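Section 3 - Fitting the Tirnano stretch cover

Before you start. Vacuum the seat, get the crumbs out of the gaps. Wash the cover once on cold, no softener. Line dry only - dryer kills the elastic and Mudero won't replace it.

1. Lay the cover out flat, label to the back. Label has the code 3749. Diferent code, wrong size, ring before you open the second bag.

2. Hook the back corners first. Pull down hard, both sides together if theres two of you.

3. Work forward over the arms. Seams sit on the outside edge of the arm, not on top.

4. Tuck the spare fabric into the gap behind the seat. Push the foam rods in after it, long one at the back.

5. Clip the straps underneath. Snug, don't overtighten.

Note: size 901 has four straps, size 900 has two. Older 900 packs came with no rods - ask for Piyumi Biswas at the Wamimden counter, she'll post a set out.

CAUTION: Keep fingers clear of recliner hinges. Lever down and footrest closed before you reach under.

CAUTION: No bleach on any colour, light grey included. Blot spills, don't rub.

Re-tuck after the first week, it will loosen a bit. Spare clips are sold in packs from August.

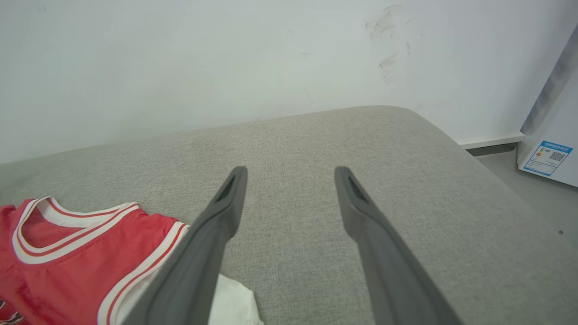
Light grey upholstery, close up.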